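Larkgate Forums > Automation > Chores

Can anything put away a bowl yet?

Print this thread | E-mail this thread

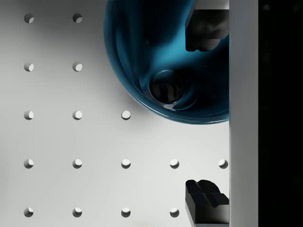
pileo_fan wrote:
So my brother-in-law is ready to spend real money on a home robot because he saw a clip of one folding a towel. One towel. I asked him what it does with the dishes and he went quiet. I've been messing with bowls in the simulator since July, and my opinion is that a bowl is the meanest object in the kitchen. It's round, it's shiny, and you have to decide whether to grab the rim or hug the whole thing. Has anybody got one that can clear a table without supervision?

grommet40 wrote:
Define supervision. My arm clears the bench fine if I stand there with my hand on the stop button. By that standard my toddler can drive.

Yan_shopfloor wrote:
I'll be the grouch. We've had arms loading parts at work for years and they don't care about your feelings or your glossy finish. Same part, same spot, all shift. The chore is solved. You people keep moving the bowl.

pileo_fan wrote:
Yes, well, my family keeps moving the bowl. That's the chore.

Yan_shopfloor wrote:
Then build a fixture. Four pegs and it stays put.

mopbucket wrote:
I'm not bolting a fixture to my dinner table so a machine can find the oatmeal.

tidewrack wrote:
Sim numbers make me itchy anyway. I ran 3,092 bowl pickups in Plumumano and felt like a genius. Then I tried it on the real arm with a real cereal bowl and it pinched the rim, thought about it, and flung the thing at the dog — the dog is fine, the bowl is in two places.

grommet40 wrote:
What friction were you using?

tidewrack wrote:
The default. Don't start.

grommet40 wrote:
I'm starting. The default is way too grippy. Vary it between runs, vary the lighting too, and don't let it always come at the bowl from the same side. Mine got a lot less violent after that.

Yan_shopfloor wrote:
All this to save 40 seconds of standing up.

mopbucket wrote:
My robot vacuum cost $800 and gets stuck under the same chair every night at 9 p.m. I've stopped rescuing it until morning. I'd put bowls a good ten years off.

pileo_fan wrote:
I'd say less for bowls, more for forks. Trying wider finger pads next, will post if anything survives.

Reader comments (3)

lurker_dee: Team fixture. Sorry, mopbucket.

oldsolder: Paper plates. Been fully automated at my house for years.

kettle_on: Did the brother-in-law buy it?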